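Jikar Nursery Monitor: Setup Guide
4 min read

Section 3. Pairing the temperature patch and setting fever alerts

The patch reads a child's skin temperature under the arm and sends it to the base unit. It is not a replacement for a thermometer or for a call to the doctor. Finish Section 2 (base unit and Wi-Fi) before starting.

3.1 Pairing

1. Plug in the base unit and wait for the steady green light.
2. Press the patch button until it blinks blue.
3. In the Collby app, open Devices, then Add Patch.
4. Enter the four-digit code printed on the back of the patch. The code on the sample screen is 1488; yours will differ.
5. Type the child's name and date of birth. Age sets the default alert level.
6. Tap Save. The patch beeps once.

Note: If the app shows error 636, the patch is already paired with another account. Remove it there first. A factory reset of the base unit does not clear this error.

3.2 Placing the patch

1. Wash and dry the skin under the arm.
2. Peel the backing from a new adhesive pad and press the pad onto the flat side of the patch.
3. Place the patch high in the armpit, button facing out, and lower the arm.
4. Wait 20 minutes before relying on a reading. Early readings are shown in gray.

Caution: Do not place the patch on broken skin or on a rash. Remove it if the skin turns red or blisters.

Caution: The patch and its pads are choking hazards. Store them out of reach of children.
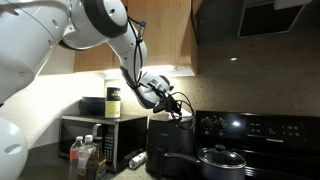
3.3 Setting alerts

1. Open the patch page and tap Alerts.
2. Set the high limit. Ask the child's doctor which value to use, especially for infants under three months.
3. Choose who is notified. Up to five phones can be added.
4. Turn on Repeat if the alert should sound until someone answers it.
5. Tap Test. Each phone on the list should ring.

Alerts are not sent while the base unit is offline. The patch stores its readings and uploads them when the connection returns, but it does not send alerts for stored readings.

3.4 Range and battery

The patch works up to 51 feet from the base unit indoors. Brick walls and large metal objects shorten this distance. Replace the battery when the app shows one bar; the type is marked inside the cover. Keep used batteries away from children and get medical help at once if one is swallowed.

For cleaning, see Section 4.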